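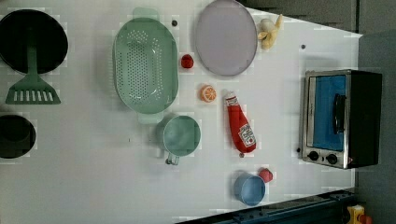 Toy kitchen things on a white table. Which ones would work in a real kitchen?

Is a toy kitchen really like a real one?

Grown-ups like to say that playing kitchen teaches you to cook. Does it? Let's not believe it just yet. Let's check.

Start with the green colander. A colander is a bowl full of holes. You tip in cooked pasta, the water runs out and the pasta stays put. A toy one has holes too, so it can do the same trick with cold water in the sink. Try it with dry beans as well. The colander passes.

The spatula has slots. Some people will tell you they are there to make it look fancy. I doubt it. When you lift an egg out of a pan, the slots let the oil or water drip away. Good design, even on a toy.

Now the measuring cup. I am suspicious of this one. A real measuring cup has to hold the same amount every time, or your muffins flop. Does a toy cup? Fill yours with water, pour it into a real one and see. Mine was not even close.

Then there is the toaster oven. A real one has metal parts inside that glow and get very hot. Toy ovens don't cook, whatever your little brother says about his pizza. Never put a toy in a real oven to find out. It could melt, and it will stink.

What about the food? The banana is partly peeled, and it will still be partly peeled next year. Real bananas go brown and spotty. The orange slice does show something true, though: oranges grow in segments, and you can see them when you cut one across. The ketchup bottle is red with a white cap, just like at the shop. Squeeze a toy one as hard as you like and your chips will stay plain.

So does playing kitchen teach you to cook? A bit, maybe. You can learn what the tools are called and what they are for. You can't learn what burnt toast smells like.

Test your own toys and write down which ones pass.

Written by Demyd Chornovol, 19/11/2025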